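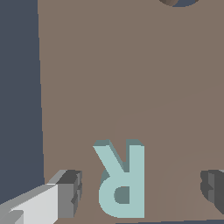
Wrist camera, sim, letter R between the fingers. Stem to the right in this view.

07/07/2021
Vesavstead bench, Tretau sim build

Back on the yaw problem with the letter set. Pose estimator (Vachon branch) gives good x/y on the R but the yaw comes out flipped on too many resets. The letter is near enough upside down in the wrist view, and that is the range where it goes wrong.

Ran the overnight batch again with the planner unchanged: 2,043 resets, 369 with yaw out by close to half a turn. Position error on those is no worse than on the rest, so the crop is fine and the fault is in the orientation head or in what we feed it.

Things checked:
Camera to gripper transform – same as in the config, no drift.
Letter mesh origin – on the stem, not the centroid. Asness loader assumes centroid. Fixed in the loader, made the x/y offset smaller, did nothing for yaw.
Angle wrap – we were averaging raw degrees over 16 predictions. Near 180 that gives rubbish. Changed to averaging sin and cos and taking atan2 at the end.

The wrap is my best guess for most of the 369, but the batch has not been rerun yet so don't quote it.

Also, the render is very flat. Front faces of the R are pale teal and the sides a darker teal-grey, and the surface has almost no shading on it. Might be worth turning on light randomisation before we retrain, otherwise the network could be leaning on the side faces to get the angle.

Planner side: the grasp check only looks at finger clearance to the target. It ignores anything at the edge of view, such as the dark brown object at the top. Left as is for now.

To do
– rerun same seeds with the new averaging
– log yaw before and after averaging, separate columns
– 2 configs still point at the old loader, change them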